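I fold jerseys and tank tops on the table now, never on the bed – a mattress is too squishy to get a crisp edge. Start by laying the shirt out and finding the bottom corners, then smooth upward with your palm.
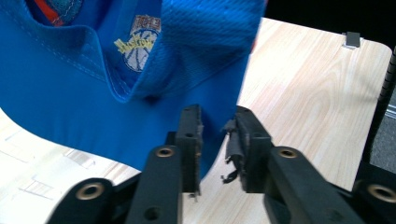 Does the logo go inside or outside? Inside, so it doesn't rub in the drawer.

Now bring both sides in to the middle, fold up from the hem 2 times and you're done! My whole stack fits in one drawer this way.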